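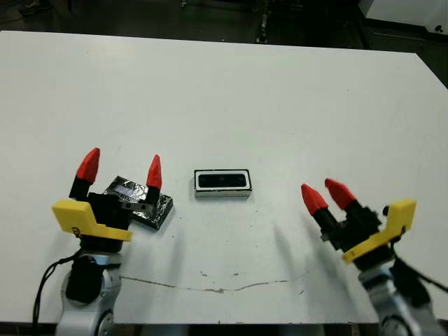 Figure 4. White work table with two robot arms.

4. Preparing the Zirik test coating

These steps are for the laboratory kit only. For the large tank, see the Vahidi mixing guide.

1. Open the window or switch on the fume hood. Put on gloves and safety glasses.

2. Weigh 900 g of base liquid into the mixing jar. Write the batch number on the label before you continue.

3. Add the hardener slowly, in small portions, and stir by hand. The colour changes from clear to pale grey.

4. Close the lid and leave the jar for 13 minutes. Small bubbles will rise – this is normal.

5. Spread the coating on the sample plate with the flat brush, always in the same direction.

Note: The mixture can be used for one day. After this it becomes thick and must not be thinned with water.

Caution: Do not pour leftovers in the sink. Collect them in the metal can and bring it to the waste room at the Bandville laboratory.

Caution: If the liquid touches your skin, wash with soap – never with solvent.

If the coating is still sticky on the next morning, write to Touran Nazari and give the batch number.

Revised 15 Mar 2020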